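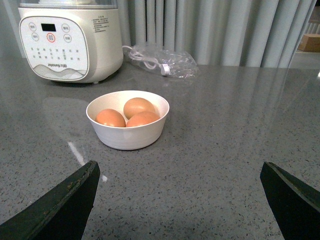
Control panel with the display off

How to deal with a comment pile-on

A pile-on can start from one post. Graziella Pace, who moderates the Vusura fan boards, had 2,000 replies in one night after she wrote about a change to the Hodik ranked ladder. These are the steps she used, in order.

Step 1. Save what was said
Take screenshots before you block anyone. Get the username, the time and the full link in each one. Put them in a folder outside the app – blocked accounts can be hard to find again.

Step 2. Close the door
Set your account so only people you follow can reply. Turn off direct messages from strangers. On Ereck both settings are under Privacy, and they have to be changed separately on the phone and on the website.

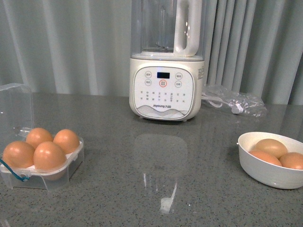 Step 3. Report in batches
Pick the worst messages first: threats, home addresses, anything naming your family. Ereck takes up to 100 links in one report. Write one or two sentences on top saying that the messages are connected. Keep the case number.

Step 4. Hand over the phone
Ask a friend to read your mentions for four days and pass on only what needs an answer. Osvaldo Colombo did this for Graziella and kept a short log with dates and links.
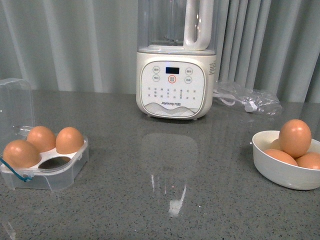

Soymilk maker on a speckled countertop

If a message contains a threat, call the police and bring printed copies. Ask for a report number even if they take no further action. Mute words can wait until after that. Start with the name of the game, your own handle and the tag being used.

Last updated 2019-07-21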